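Spice Jars and Shelves: A Visit to Staster

By Houda Bennani
19 Dec 2024

14 shares | 3 comments

I have written about pantry storage for this page long enough to know that most of it is decided by somebody who does not cook. So when Staster opened its rooms for an afternoon, I signed up the same day. The firm works on kitchen organization: jars, lids, racks, and how people put them away and get them out again.

The building is on the Grodstead side of town, past the bus depot. Parking is free but tight. I was given a visitor sticker and a cup of coffee and told to wait for Fouad Younis, who took me around with two other visitors, both from a cookware store.

We started in the sample room. Staster keeps 1314 containers there, numbered on the underside and logged in a binder that Younis carries under his arm. The oldest ones are tins. Most of the newer ones are clear, and he said that is what buyers ask for now. The store people wanted to know about square jars against round ones. Square jars pack tighter. Round ones are easier to scrape out with a spoon, and Younis uses round ones at home.

Then we went through to the room with the shelf, where I spent most of my time. The setup is plain. A low black metal shelf stands on a pale wooden table, with two tiers, and jars go on it and come off it.

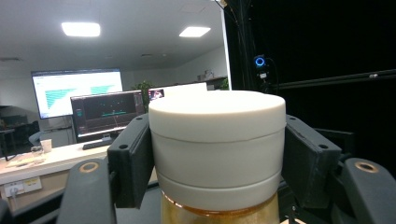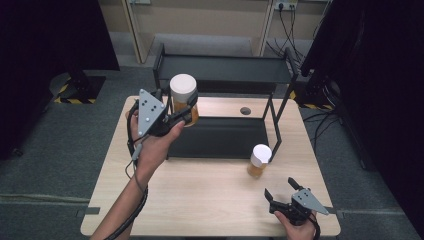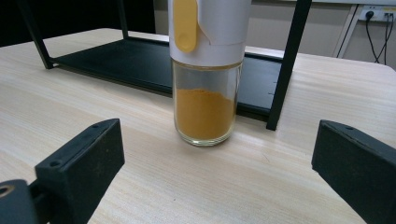

Jars at Staster. The last photo shows the orange-yellow powder, under a white cap with a yellow tab.

The powder was the one I kept going back to. I took it for turmeric or curry powder from the color and did not ask. It had left a dusting on the inside of the glass, as ground spices do in my own cupboard. I wipe mine with a dry paper towel before refilling. Younis said to wash the jar and leave it open overnight, and he is probably right, but I rarely have a spare night when I run out of cumin.

A clear jar has one drawback that came up several times. Light fades spice. If your rack is near a window, buy less at a time, or put the rack somewhere else. The store people said customers do not want to hear this, because they are buying the jars to look at them.

We also talked about two-tier shelves. I have one from Umuro at home and I have never liked it. Tall jars go on the lower board and then you cannot see what is behind them. Younis suggested keeping the lower board for things used every day and one row deep only. I have tried it since and it is better, although I now have seven jars with nowhere to go.

The last stop was a short talk on labels. Staster asked 56 households to sort out a spice drawer and write down what they threw away. Unlabeled jars went first — even when people were fairly sure what was in them. I came home and found three of my own. One was either mace or old ginger.

A few practical notes if you plan to go. The next open afternoon is in January and places are limited. The tour takes around 3 hours with the talk. Wear flat shoes. There is no lunch, but Zaki across the road does a good lentil soup and stays open until the tour lets out. Nothing is sold on site, so do not expect to come home with jars. The store people were disappointed by that. I bought a bag of sumac at Zaki on the way out and decanted it the same evening, with a label.

3 comments

Contact the editor | Copyright Houda Bennani | Back to top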